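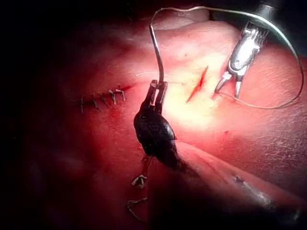 Item 3. Suturing exercise: needle and thread held at left, needle driver at right, short incision between them, row of tied stitches on the left side.

Minutes of the Suturing Skills Group
Paston Training Room, 2018-05-12

Present: Hedvig Dahlgren (chair), Ilaria Sala, Natalina Valentini, Dario Palumbo
Apologies: Natalina Gatti
Minutes: N. Valentini

1. Previous minutes
Approved with one correction. The thread order went to Graso, not Bramen.

2. Supplies
Dario reported that 926 packs of suture remain in the store. At the present rate this will last until roughly July. Two sizes are running low. Dario will ask Graso for a price on both and bring it to the next meeting.

3. Suturing exercise
The group looked at the image at the head of these minutes. Ilaria wants trainees to compare their own spacing with the row of tied stitches before they start on a new incision. Hedvig asked that the written guide say more about thread handling. The long loop of thread was discussed at length. Dario would shorten the starting length for first-year trainees. Ilaria would leave it as it is and teach them to manage the slack. No decision was reached. Both versions will be tried in the next course.
Agreed: tail length after tying to be added to the scoring sheet.
Action: Ilaria to redraft page 2 of the guide.

4. Course places
There are 19 names on the list for the next course. Hedvig will split them into two groups and write to everyone with times. Anyone who missed the knot-tying class must take it first.

5. Room
The Fiore room is not available in the evenings until further notice. Sessions stay at Paston. Natalina V. will get a second key.

6. Other business
Scoring sheets are still being handed in without a name. Dario will add a line for it at the top.

Next meeting in July, same room. Hedvig to send the agenda.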